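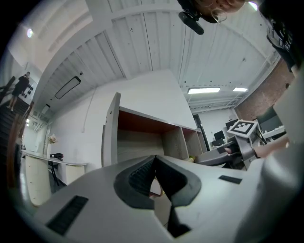 Hand-held grippers in use at the Sivlow open day, with the reception counter and staircase beyond.

Sivlow Open Day

By the Naneo Encyclopaedia staff. Last revised in April
Print this article | E-mail this article

The Sivlow Open Day is a yearly public event held by the Wubshet robotics workshop in the town of Fater. Visitors are shown how people record everyday handling tasks with hand-held grippers, and how these recordings are used to teach robot arms.

Format

Demonstrations are given in the main hall and last 17 minutes. Staff work in pairs, each person holding a gripper with a square printed marker on top, by which its position can be followed. Some operators also wear a camera on the head. Members of the public may try the tools under supervision once the talk has ended.

Attendance

The first open day was limited to invited schools. Entry was later made free to all, and the most recent event received 1626 visitors, against a planned limit of 1000 for each of its 2 sessions.

See also: Fater; Wubshet workshop

Contact the editors | © Naneo Encyclopaedia | Back to top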